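Toy library in Vondach moves to the old post office

Friday, February 23, 2018
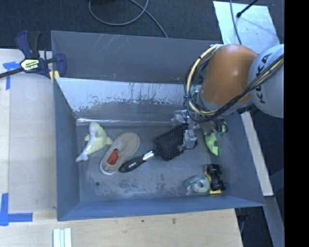 The toy library in Vondach will leave its two rooms above the fire station and move into the ground floor of the old post office on Mill Street. The town council agreed to the move on Tuesday evening with 13 votes in favour and two against. The new rooms are larger and there are no stairs, which many parents have asked for. The library also wants to change what it does with soft toys. Until now it has only lent games, puzzles, building sets and outdoor toys, and people who came with a teddy bear under the arm were sent home again with it. From the opening day a plush animal like the pale yellow dolphin with the light grey back, lying at the end of the metal bin, can be handed in at the desk, and another family can take it home and keep it.

The library was started by parents from the school in Seltari, the village on the other side of the river. In the beginning it was open one evening in the month and everything was kept in a garage. Today it is open three times a week and has 1153 items in its catalogue. The most borrowed item last year was a wooden marble run, followed by a pair of stilts and a large floor puzzle of the northern sky.

"We have grown out of our rooms a long time ago," says Auður Gunnlaugsson, who has led the library for the last four years. "When two families with prams come at the same time, one of them must wait in the corridor. In winter the corridor is cold and the children start to cry. Then they don't choose a toy, they only want to go home."

The old post office has been empty since the counter service moved into the supermarket. The building belongs to the town. Several other uses were discussed, among them a café and an office for the tourist information, but no one wanted to pay the rent which the town had asked for. The library will pay no rent for the first two years. It must pay for heating and electricity itself, and it must clear the snow from the steps at the main entrance and from the ramp at the side.

The two council members who voted against the plan said that they have nothing against the library. They think the town should have tried longer to find a tenant who pays. One of them also asked why the roof was not repaired first. The town's building office answered that the roof was inspected in the autumn and that the repair can be done in summer, when the library is closed in any case.

A membership will cost 200 crowns a year for a household, the same as now. Members can take home three items at a time and keep them for four weeks. It will be possible to extend the loan once, by telephone or at the desk, if nobody else is waiting for the item. For the big outdoor toys the loan is only one week between May and the end of August. Families who find the fee difficult can speak with the staff, and they do not need to show any papers.

Grandparents are an important group for the library, Gunnlaugsson explains. Many of them have grandchildren who come to visit for a few days and then leave again, and they do not want to buy things that stand in the cellar for the rest of the year. At Easter and in the summer holidays it is mostly grandparents who stand at the desk. They ask most often for a cot mobile, a doll's pram or a board game that they remember themselves.

The hardware shop Dratari has promised shelves for the new rooms. They were used in the shop before it was rebuilt, and they are too deep for a normal household but right for board games, which can lie flat in them. Pupils from the upper classes of the Seltari school will paint the walls during the week before the opening. The colour is not yet decided. The children who were asked wanted orange, and the building office would like something lighter.

In the back room, where the parcels were sorted in earlier times, there will be a table for repairs. Missing game pieces can be cut from wood or cardboard there, and wheels and hinges can be oiled. A list of missing parts will hang by the door. At the moment the library is looking for the following: a blue pawn, any set of small dice, the lid of a tin drum and the left pedal of a children's tractor. It is also looking for a person who can sew and has time on Thursday mornings.

Not everybody in the town is happy about the address. Mill Street is narrow, and the residents have complained before about cars that stop on the pavement. The council has therefore decided that 15 minutes of free parking will be allowed on the square behind the building. The sign for this has been ordered. Until it is in place the normal parking rules are valid, and Gunnlaugsson asks members who live nearby to come on foot or by bicycle.

The last lending day above the fire station is a Saturday, the tenth of March. After this the library is closed for two weeks. All loans which would end during this time are extended automatically, so there is no fee for being late. Toys should not be left in front of either of the two doors while the library is closed, as happened last time during the stocktaking, when a box of jigsaw puzzles stood in the rain for a whole weekend and could not be saved.

Soft toys can be handed in only when the new rooms are open. They should be clean and whole, and without batteries. Toys that make a sound are not accepted for the time being. Car seats, bicycle helmets and baby mattresses can also not be accepted.

On the opening day there will be coffee and waffles, and the brass group from Seltari will play in the yard if the weather is dry. The fire station will use its two upper rooms for training courses again. Its crew has offered to carry the heaviest boxes down the stairs, and a van for the drive to Mill Street is still needed. Anyone who can lend one for a Sunday may leave a message at the library desk or at the town hall.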